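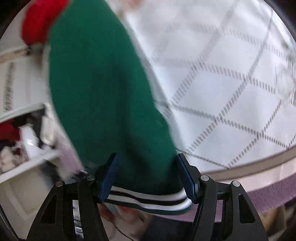
Medve Knitted Holiday Stocking, Green and Red
Home > Seasonal > Stockings

Price: $34
Item number: 500-G
Availability: In stock, ships from November

A thick, soft stocking in fuzzy green yarn with a section in red and a band of black and white stripes. It is part of the Medve range, which has been in our seasonal section for five years. The yarn has changed once in that time, when the mill moved to a slightly heavier weight. If you bought one of the early ones, expect the current stocking to feel a little fuller in the hand.

The knit has plenty of give. An orange, a paperback and a few small wrapped boxes will go in without trouble, and the sides stretch to fit. It goes back to its usual shape after it is emptied, though it may take a day or so if it was packed very tight. We suggest keeping the total weight under 5 pounds. More than that and the loop starts to pull on the knit around it.

Product details

Brand: Medve
Colors: green, red, black and white
Outer: acrylic and wool blend
Lining: none
Hanging loop: knitted, sewn in at the back seam
Length, laid flat: 20 inches
Width at the opening: 7 inches
Sold as: single stocking
Packaging: paper band, no plastic

The loop is sewn through both layers of the edge and fits over most mantel hooks and standard cup hooks. It will not fit over a doorknob. If you plan to hang the stocking from a stair rail, use a short length of ribbon through the loop and tie it on the inside of the rail.

Hooks are not included. The Flander mantel hook works well with this stocking and is sold separately in black or brass. It has a felt base, so it can stand on painted wood.

Choosing a color

The same stocking comes in three other color mixes: red with green, cream with gray, and navy with cream. All four have the striped band and are the same size, so they can be hung together. The green and red mix is the one we sell most of, and it usually goes first. We get one delivery each season and do not reorder after that.

Colors can differ slightly between dye lots. If you want a matching set for a family, please order all of them at once and we will pick them from the same lot. We can't promise a match with a stocking bought in an earlier year - the green in particular was a shade darker before the yarn change.

Adding a name

Names are stitched by Joyce Minja in our workroom. She sews them in chain stitch with cream or dark red thread, up to nine letters, on the plain green part of the stocking. The stripes are left alone, as lettering is hard to read there. Accented letters are fine. Please type the name exactly as you want it to appear, capitals included.

Stitching adds five working days to your order and costs $5 per stocking. Stockings with a name can't be returned unless there is a fault in the knitting or we have spelled the name wrong.

Care

Hand wash in cool water with a mild detergent. Press the water out in a towel and dry flat, away from heaters. Do not wring, and do not hang it up to dry. The weight of the water will make it longer and it will stay that way.

The surface is brushed, and some shedding is normal at first. Shake the stocking outdoors before you hang it for the first time. Small bobbles can be taken off with a fabric comb, used lightly. An electric shaver takes off too much of the fuzz and leaves flat patches.

For storage, stuff it loosely with tissue paper and keep it in a dry box with a lid. Cedar blocks are a good idea because of the wool. Keep the blocks out of direct contact with the cream and white yarn, where the oil can leave a mark.

Please keep this and any other textile well away from open flames. If you light the fire, take the stockings down first.

Customer comments

"Bought two for the grandchildren and came back for a third. Bigger than I thought from the measurements. The name is neat." - Aurelia Ursu

"Good weight, nice stripes. Sheds more than I would like, and I had green fluff on a dark sweater. It was better after a shake." - Calum McIver

"Mine arrived with a loose end near the loop. Sent a message and had a replacement the same week." - Gillespie Matheson

Shipping and returns

Flat shipping is $5 within the continental United States. Orders over $99 ship free. Orders placed before 2 p.m. leave the same working day, unless a name has been added.

Unused stockings without a name can be sent back within 30 days with the paper band still on. Refunds go to the original payment method.

For orders of ten or more, write to Hülya Yüksel at the shop desk before you check out. She can tell you what is left in each color and hold stock for 48 hours.

Also in this range

Medve knitted tree skirt, green and red
Medve mini stocking garland, set of eight
Flander mantel hook, black or brass
Trosix storage box with lid, medium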